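How a robot helps at a parts factory

Reading level: 9 to 12 years
Updated Jun 22, 2020

Many of the things in your home are made of small plastic parts. There are plastic parts under the sink, inside the washing machine and behind the shower. Somebody has to make them, sort them, check them and pack them. At the Podine works in Vandbridge, part of that work is now shared between people and a robot.

What is automation?

Automation means using a machine to do a job, or one step of a job, that a person did before. A dishwasher is a kind of automation. So is a set of traffic lights. In a factory, automation often starts with the steps that are the same every time.

What is the job?

The job is called belt loading. Parts are kept in deep bins. Each part has to be picked up and put on a conveyor belt, which is a long moving strip that carries things from one place to another. At the other end of the belt a person looks at each part and decides whether it is good enough to sell.

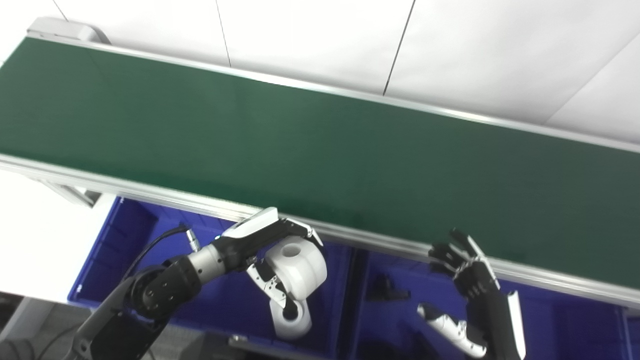

The robot's left hand holds a white plastic part near the belt. The blue bins are underneath.

Belt loading sounds easy. For a person, one part is easy. A full shift at Podine is 3275 parts, and each one means bending forward, reaching down and lifting up again. The parts are light, but the same movement made over and over can hurt the back, the shoulder and the wrist. This kind of harm is called a strain injury.

How does the robot do it?

The robot has two arms, and each arm has a hand with fingers. The fingers bend at joints, as yours do. Small motors move the joints. A computer tells the motors how far to turn and when to stop.

To move one part, the robot follows these steps.

1. Look. A camera takes a picture of the bin, and the computer searches the picture for a part.
2. Reach. The arm moves until the hand is over the part.
3. Grip. The fingers close. If they close too little, the part will drop. If they press too hard, a thin part may crack.
4. Place. The arm moves over the belt and the hand goes down.
5. Let go. The fingers open and the arm moves away.
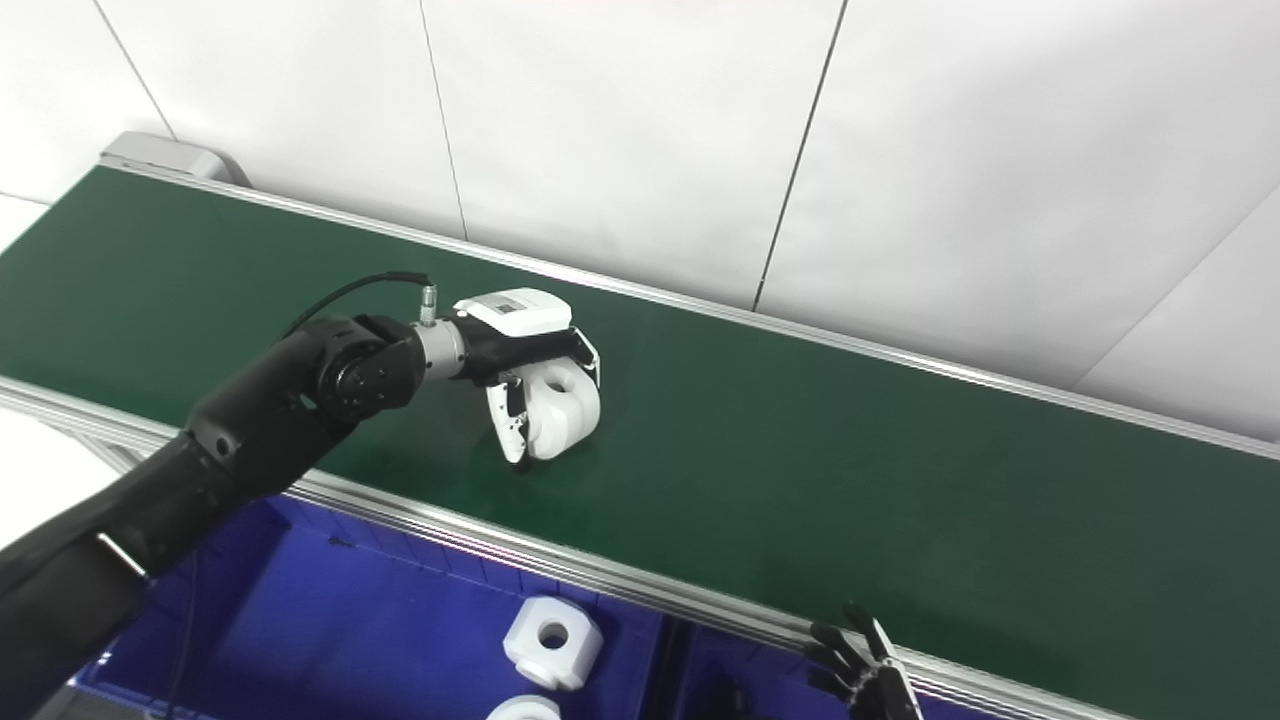

A part with a hole through it can be held in several ways, and the computer has to choose one. You do this without thinking when you pick up a mug. You might take the handle, the rim or the sides. The robot has no habit to fall back on, so engineers have to give it rules or many practice tries. The robot at Podine was given 2000 practice tries before it was used on a working shift.

What can the robot not do well?

It is slower than a trained person. It can have trouble when two parts are stuck together, or when a part lies in the corner of a bin. When it can't find a safe way to grip, it stops and a lamp comes on. A worker then moves the part by hand and presses a button to start the robot again.

It also doesn't know what the part is for. A worker who has fitted pipes at home can tell that a rough edge will cause a leak. The robot only follows its steps.
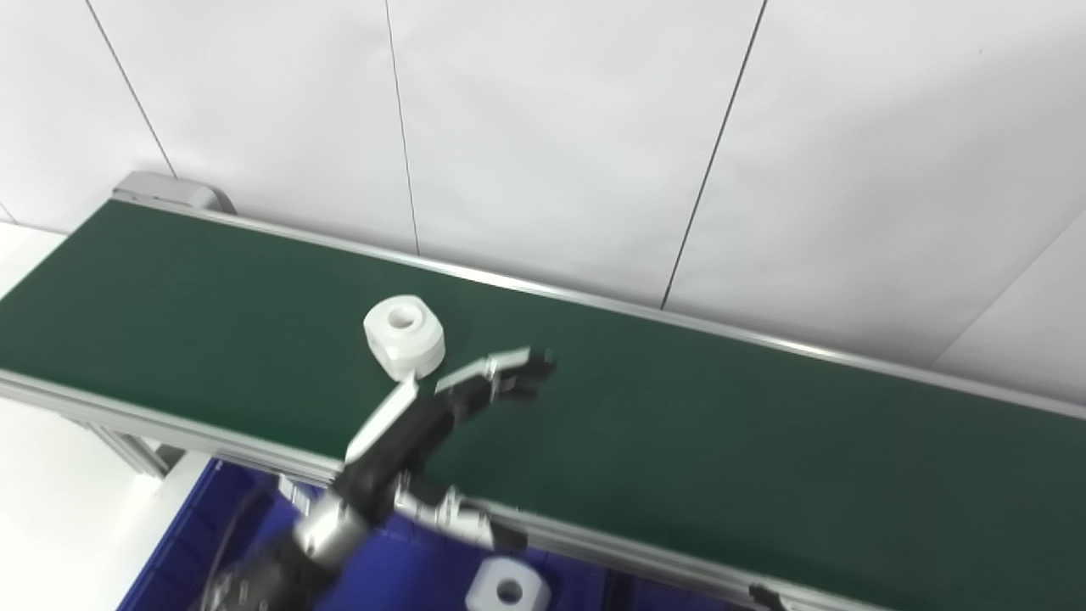

What changed for the workers?

The Vandbridge works has 49 people on its day shift. Before the robot came, workers took turns at belt loading, and a turn lasted 60 minutes. The turns are shorter now. The time saved is spent on checking parts, setting up machines and looking after the robot.

Some of these tasks had to be learned. Workers went on a course at the company's training centre in Girkitz, where they practised stopping the robot safely and finding out why it had stopped.

Not everyone liked the change. Some workers were worried that there would be fewer jobs. Others missed talking to the person beside them at the bins. The company, Berhe, has said that no one on the day shift will lose their job because of this robot. At other workplaces, automation has meant fewer jobs, so it is a fair question to ask.

Words to know

Conveyor belt: a long moving strip that carries things.
Joint: a place where an arm or finger can bend or turn.
Shift: the hours that one group of people works.
Strain injury: harm to the body from making the same movement many times.

Something to try

Put ten building bricks in a deep box. Move them one at a time to a table, using only your thumb and one finger. Then do it again with your eyes shut. Write down which bricks were hardest to pick up.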